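Ledesma Building Blocks, mixed set
Wooden blocks, natural and coloured
From the Londthorpe play range

Quantity in the set: 74 pieces
Longest piece: 20 cm
Article: Ledesma 59
Availability: in stock, sent from our store in Treltville

The Ledesma set is a box of plain wooden blocks for building on the floor or on a table. Most of the pieces are long and rectangular, so children can lay them as roads and walls, stand them up as towers or put them across as a roof. There are no magnets and no pegs. The blocks stay together only by their weight, and a small child can take the building apart as easily as he made it.

Colours and finish

The set contains blocks in yellow, red, green and blue tones, and also blocks in natural wood without paint. The colour is flat and matte. On the natural pieces the grain stays visible, with small darker flecks, and each piece is a little different in this. The edges and corners are slightly rounded by sanding.

Please note that painted wood takes marks with use. Small dark specks and light scuffs appear on the faces after some time of playing, mostly on the yellow blocks, where they are easier to see. We do not accept this as a fault for return.

Natural block, and yellow block together with red:
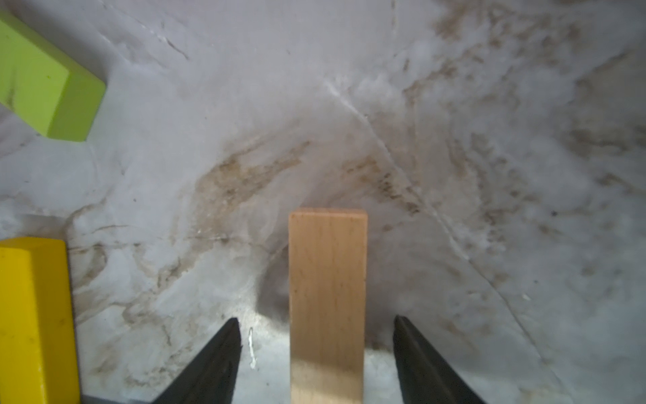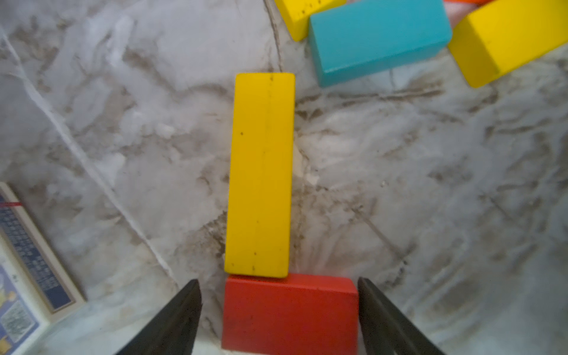

Care

Wipe with a cloth that is only a little damp and let the blocks dry in the air. Do not put them in water and do not leave them on a radiator. On stone or tile floors we advise a thin mat under high towers.

Spare pieces

Single blocks can be ordered by colour. Write to Yareli Meléndez in our customer office and tell her the colour and the length. Packs of 20 natural blocks are also available, under the article name Virnberg. Orders for spare pieces leave the store once a week.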